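Visit to the Stesness open day, Kitham, Tue 21 August

The open day ran from late morning and was busier than last year. I went to find out one thing: can a machine do an ordinary chore yet, at home or on a shop floor, without a person standing next to it? I came away thinking it depends on how narrow you make the chore.

The front hall had the finished equipment. Ziletti were showing a shelf-facing machine for small shops. It pulls tins forward to the edge of the shelf and did this well for as long as I watched. The man on the stand said it could manage up to 600 tins an hour. It only works on straight shelves with nothing hanging from them, and somebody still has to fill the shelf in the first place. A shop I know in Kitham has baskets, clip strips and a bread rack all in one aisle, so I can't see it fitting in there.

Next to it was the Ñahui laundry arm. It folds towels, one size only, and takes 90 seconds for each. I saw it do 8. Two came out skewed and it put them on the pile anyway. A T-shirt was tried when a visitor asked, and the staff stopped it halfway. They were open about this and said shirts are a good way off.

The back rooms were more useful to me. The work there is teaching, and it is done by hand. A person holds a gripper in each hand and does a small job at a table: picking something up, passing it across, setting it down. The grippers record the movement and the machine learns from many goes at the same thing. I was told a simple task needs a lot of repeats before the machine will try it, and that moving the table or changing the object can mean doing a good part of it again.

I had a go myself for 20 minutes. The grippers are heavier than they look and your wrists tire first. The fingers are slower to judge than your own - I knocked my object over more than once before I got hold of it. It gave me some sympathy for the towel arm.

Parking was in the lower field and the tea ran out by three. If you go next August, start at the back rooms and leave the front hall until after lunch, when the queue at the Ziletti stand has gone down. The sessions at the tables are short, and each person works with both grippers at once.

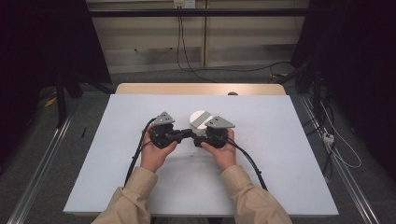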